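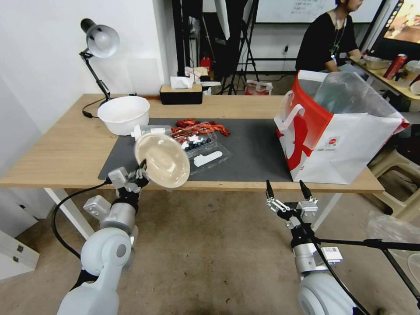
Home Features Reviews Workshop Subscribe

The Kelent people warned me to clear my Tuesday, and I wish I'd cleared my Wednesday morning too. I'd signed up to spend a day with the Nalamen tabletop kit, which gets you two arms, a pair of grippers, the control box and a manual that runs to 244 pages (I read the first chapter and then the index, which is how I read all manuals). The idea is that you bolt the arms at the front of a regular table, show them a chore by steering them through it, and after enough practice runs they take over. The chore I picked was clearing up after lunch, because I'm bad at it and wanted to see if a machine would be worse!

First thing I'll say is that the setup is nicer than I expected. I've tried a couple of these kits now and the cables usually have me crawling on the floor before I've had coffee. With the Nalamen the plugs are color coded and the software finds both arms without any fuss. I was moving the left one in 10 minutes. Moving it well took the rest of the morning – it has a long reach, and I kept forgetting how much elbow there was behind the hand and swinging it wider than I meant to.

Steering is where the kit won me over. You hold a pair of light handles, and the arms copy you with just a tiny lag. By noon I'd quit thinking about the handles and started muttering at the dishes, same as at home. The grip strength is set with a slider, and I'd tell anybody starting out to keep it low and creep up. A lid that's fine at one setting folds like a taco at the next.
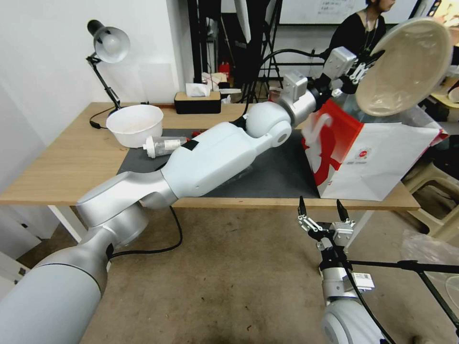 Giuliana Puma thinks I'm going too easy on it. She ran the same kit through October and told me the handles are lovely but the support is slow, and that she waited two weeks for a replacement fingertip. "If it's your hobby, fine," she said. "If somebody is paying you to have it working by Friday, buy spares on day one." She also thinks the practice mode should save on its own. I lost a run before lunch by closing the wrong window, so I'm with her on that.

I did ask Kelent about spares, and they say a small pack of fingertips now ships in the box. Mine had one. It was taped under the foam where I almost threw it out.
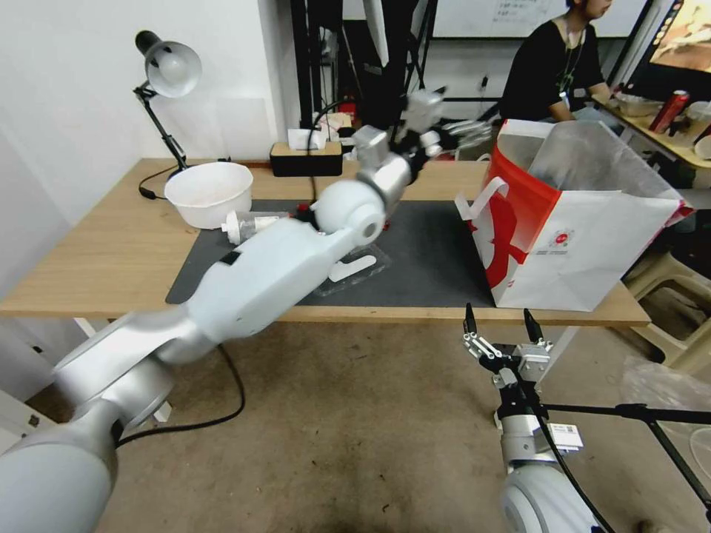
Teaching the kit a chore is slower than the brochure makes it sound, and you should go in knowing that. Kelent suggests 100 practice runs for a simple pick-and-place, and mine got shaky whenever I tried to cheat and stop early. Clear plastic is the hard part. The bottle lying on its side on the mat is the kind of thing I mean, and so is that see-through tray in the middle, where I had trouble judging the edges myself. A dark mat helps a lot, so get one if your tabletop is pale. Paper bags I'd leave for your second week – they sag, and the opening is never quite where it was last time.

How does it stack up against the Ljungberg set I tried last? The Ljungberg is sturdier and quieter, and its software made me want to lie down. The Gruvico rental plan is still the cheap way in if you only want to play for a month. For a school lab or a serious garage, though, I'd take the Nalamen. I'd just like that manual a lot thinner, and I'd like the slider to remember where I left it.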